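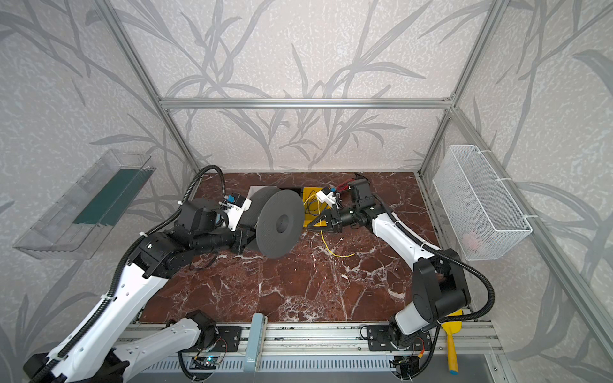

Skakix Mood Diary Notes

Skakix is a small set of written mood diary entries kept by members of a peer support group in Rostville. Each entry is a short note on how the day went, with a score for mood and a score for sleep. It is shared so that other groups can see what a plain daily diary looks like and adapt the layout for their own use.

Version 2, Wednesday, November 22, 2023
Maintained by Shiela Rivera

What is in it

20 people kept a diary for 9 weeks, starting in September. Most wrote in the evening. Some wrote every day, some wrote twice a week, and a few stopped for a while and came back. Gaps have been left as gaps.

entries.csv has one row per entry
people.csv has one row per person, with age band only
prompts.txt has the questions printed in the diary
changes.txt lists what was altered between versions

Columns in entries.csv

person: a code, P01 to P20
week: 1 to 9
day: 1 to 7, counted from the person's own first day
mood: 1 (very low) to 7 (very good)
sleep: hours, as the person wrote them down
note: free text, often blank

Mood and sleep are what people felt and remembered. Nothing was measured with a watch or a phone. A 3 from one person may not mean the same as a 3 from another, so please don't rank people against each other.

How the notes were prepared

Entries were written on paper and typed up by Shiela. Spelling was left alone. Names of people, workplaces and streets were replaced with a word in square brackets, such as [sister] or [work]. Everyone read their own typed notes before they went in, and 77 entries were taken out at the writer's request. Row numbers were redone afterwards — please don't match them to version 1.

Content

Many notes mention depression, anxiety, panic attacks, medication and bad nights. A few mention grief. Notes about self-harm are not included in this release.

Please don't

use the notes to diagnose anyone
try to work out who wrote them
quote a whole note in print without asking first

Known problems

Week 6 is thin, as the group didn't meet.
P14 used half marks for mood. These are kept as written.
Sleep is blank for P03 until week 4.

Corrections can be left in the issues list. Replies may take a week or two.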